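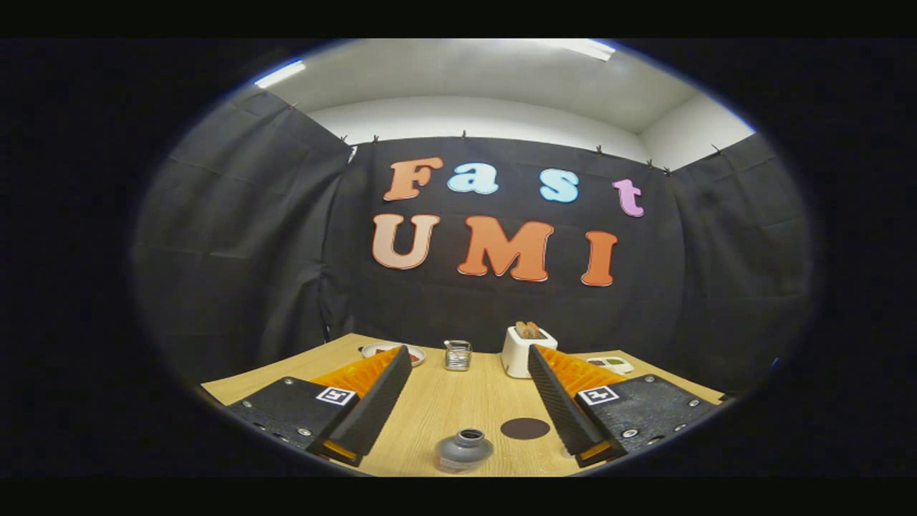

Building a hand gripper in a shared workshop

Interview with Carolina Nogueira, 2025-12-21

Carolina Nogueira had never built anything with a motor in it before February. She repairs upholstery for a living and rents a bench at Orlow, the shared workshop behind the old dairy, where she met Gonçalo Figueiredo. Between them they have made a hand-held gripper with a camera on it, and are now building the arm that is meant to copy what the hand-held one does. They call the whole thing Flidamum. Neither would say where the name came from.

The hand-held part came first. It has two fingers, each with a black edge and a soft orange pad behind it, ribbed so that it bends around whatever it presses on. The camera looks out between them through a very wide lens.

"The pads took the longest," Nogueira said. "I must have printed 20 of them. The first ones were too stiff and they just pushed things away. Then I made the ribs thinner and they tore at the tip. Gonçalo wanted to buy a set and I wouldn't let him."

Figueiredo remembers it differently. "I said we could buy one set and measure it. She heard that we should give up."

He did the plates that hold the fingers. They are black, with small silver screws along the edges, and each carries a square black-and-white marker that the camera can see. The software uses the markers to work out how far apart the fingers are. On his first version he put the markers too close to the hinge, and when the gripper closed, one of them went out of view.

"So we had a gripper that knew where it was until it picked something up," he said. "I drilled new plates the same evening."

They work at a wooden table with black cloth hung behind it and down both sides. Nogueira put the curtains up herself, with clips near the top of the wall. The big cut-out letters on the cloth, reading "Fast UMI", are hers too. UMI is the general approach they are following, in which a person does the job by hand with a gripper and the recordings are used to teach the arm.

The job they have chosen is breakfast. There is a white toaster on the table with two slices in it, a plate and a small dish with food on them, a glass container and a grey bottle. I asked why they had not started with wooden blocks.

"Blocks are boring and I would have stopped after a week," Nogueira said. "Toast is a good shape for two fingers. The bottle is harder, it's the neck. You come in a bit high and you knock it."

So far they have 700 recordings they are willing to keep. Figueiredo goes through them in the evenings and throws out any where the hand shook or the camera lost its position. He keeps them on a second-hand computer named Valente, which sits under his bench and is loud enough that other members have asked him to move it.

The arm is further behind. The base and the first joints are bolted together, but the wrist has been rebuilt twice and the cable still catches when it turns. Figueiredo thinks the cable should run inside the tube. Nogueira would like it outside, in a fabric sleeve, where she can get at it.

"I can sew a sleeve in an hour," she said. "He'll spend a month on the tube."

"It would be a better tube," said Figueiredo.

They share the cost of parts equally and write everything down in an exercise book. Bench rent is separate. When I asked what they would do differently, Nogueira said she would buy more screws of the same length. Figueiredo said he would have fixed the camera mount before recording anything, as the early sets were made with it at a slightly different angle and he cannot use them with the rest.

The next thing to do is the wrist. After that they want to run the arm slowly over the table with nothing on it, then with the bottle alone. The toaster will stay unplugged for all of it, Nogueira said – that is a workshop rule and she agrees with it.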